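Visit to the Flinberg lab, November

Henrike Stöcker and I got to Flinberg a little after nine. The lab is on the ground floor behind the machine shop, and Idun Skjelbred met us at the door. She runs the group that collects examples for Zullmont, their learning system for picking up household items.

The work is slow and mostly done by hand. An operator guides the arm through a short task, and the wrist camera and the joint positions are saved together. Each run is one example. They had 1013 saved when we arrived. Jade Gagnon was on the morning shift and let us watch from beside the table.
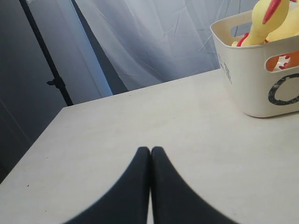

Wrist camera view with the fingers closed over the table. The rubber chicken is in the basket marked C.

Operators work for two hours and then swap. Idun said tired people move the arm in jerks, and the system learns the jerks too. Failed runs are kept but tagged, and Siv Moen goes through the tags in the afternoon. She showed us three that she had thrown out over a timing fault between the camera and the arm.

Henrike asked whether they change the objects often. They do, and they also shift the basket between runs so that the system does not just learn one spot.

I tried a run myself before lunch. It took me far longer than Jade, and Siv tagged it as failed.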